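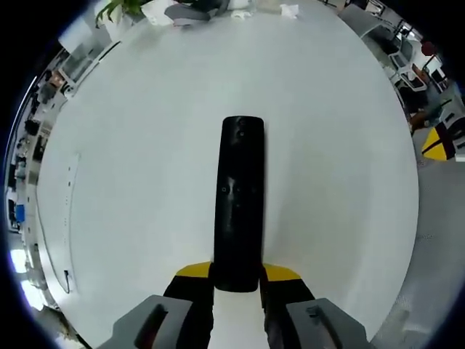

*Round table with a potted plant and a few small things waiting to be put away*

# Tidying helpers wanted, Prulside shared rooms

We are looking for people to join our small tidying team at Prulside, starting in April. The work is part-time and paid. You don't need any certificate, only patience and a good eye for where things belong.

Prulside is a house of shared rooms in Fiscombe, run by Dovhaniuk Home Services. Many people use the rooms during the day, and they leave behind what people usually leave: papers, cloths, used tissues, chargers, cups, somebody's glasses. In the evening all of it must find its place again, so the morning visitors can sit down at a clean table.

## What you will do

- Clear the tables and wipe them. The white tops show every smudge, so please look at them also from the side, against the light.
- Put crumpled tissues in the bin. Sheets of paper are never thrown away, even when they look like rubbish — they go in the tray by the door.
- Return small objects to their drawer or hook.
- Fold cloths and bags and leave them on the shelf in the hall.
- Water the plants and turn the pots a little, as the leaves grow to one side.
- Write lost property in the book. Last year we had 120 entries, and most of the owners came back for their things.

## Hours and pay

One shift is from 5 pm to 8 pm. You may take two or three shifts in a week, and we try to keep the same evenings for the same person. A helper who does two shifts weekly receives $1,502 for the season. If you also keep the lost property book, it is $1,540. The bus from Tukville stops near our gate, and there is a rack for bicycles.

## Who can apply

Anyone over 18 who can stand and bend for most of a shift. Students and retired people are both welcome. English at everyday level is enough; my own is not perfect either, and we understand each other well. Please tell us if you have an allergy to cleaning products, so we can organise another kind for you.

## How to apply

Write a short letter to Zorica Nikolovski, telling which evenings you are free and what tidying or cleaning you did before, at home or at work. A CV is not necessary. You can leave the letter at the front desk in Prulside before 4 pm. We have 8 places.

After this we invite you for one paid trial evening, together with a helper from the present team.

Kekeli Addo
Rooms coordinator, Prulside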